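Subject: Re: [grippers] Soft fingers or hard fingers for cloth?
Date: March 1, 2022

Hello all,

Sorry to be slow in replying, I wanted to have a proper go at it before adding my opinion to the pile. The original question was:

> We are about to order fingers for a two-arm setup that will mostly be
> picking up clothes, and I can't decide between the Flarnar soft pair and
> the plain Prismont ones with the flat pads. The data sheets are no help
> with fabric at all. Has anyone used both on the same garments? Also, does
> it matter much if the left and right arms don't match? And is it worth
> paying extra for the wrist camera?

I've now used both, on the same heap of shirts, so I can at least tell you what happened to me. I've had the Flarnar on the left and the Prismont on the right for most of the winter. That began as a matter of what was in the cupboard and has turned into a rather useful comparison, because you can send either hand at the same shirt without moving anything else.

For a single thin shirt lying on something flat, the Prismont is better and I don't think it's close. The flat pads get under a fold and stay there. The Flarnar tends to roll the cloth along in front of it for a bit before it catches, and by then your nice tidy fold has gone. I did 70 picks with each on the same cotton shirt off a flat table, and the Prismont missed four of them where the Flarnar missed 23. Before anybody orders on the strength of that, please read on!

Once there's a pile, things even out, and on chairs it goes the other way. A chair seat is small, the cloth hangs off both sides and pulls, and you have a backrest to keep clear of. There I find myself wanting to press down first and close afterwards, and the soft fingers put up with being pressed. With the hard ones I get nervous and come in too high, then close on nothing much. 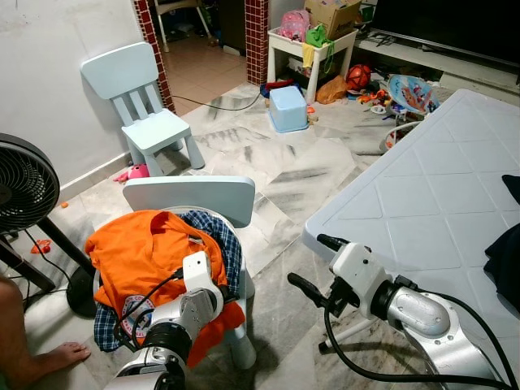
The other trouble with a pile is taking two things when you wanted one. Both grippers do it. My cure, such as it is, is to close only part of the way, lift by the width of a hand, wait a moment, and then close properly. The Flarnar does this more gracefully, as you can hold it half shut without the controller complaining. With the Prismont on the Berge controller I had to raise the stall limit first, and the setting is buried (it's under "hold", not under "force", which cost me a whole evening). If you're running Tidovano's controller instead, I believe it's on the front page of the settings, but I've only borrowed one of those and wouldn't swear to it.

As for the arms not matching, it's a nuisance and no more than that. The two hands are different lengths, so you need a separate tool offset for each, and if you forget to change it after a swap you will drive one of them into the furniture. Ask me how I know. Handing a shirt from left to right works perfectly well. I'd say it works slightly better than with two the same, with the hard pads doing the pinching and the soft ones letting go without snagging.

The wrist camera I would leave for now. Once the fingers are down in the cloth all it sees is cloth. I get far more from the view at head height, even with the arms getting in the way of it. Spend the money on cable clips, and leave more slack at the wrist than looks sensible.

Two last bits for anybody keeping notes. The Flarnar skins want looking at every 2,000 closes or so, and mine had a small split near the tip well before that, probably from a zip. And if your Berge throws a 402 at start-up with the soft pair fitted, it's only objecting to the homing speed, so halve it and try again.

If anyone has tried either of them on towels or knitted things I'd love to hear about it. I've got a jumper I've been putting off, and I would happily learn from somebody else's misery first.

All the best from a rather untidy corner of the list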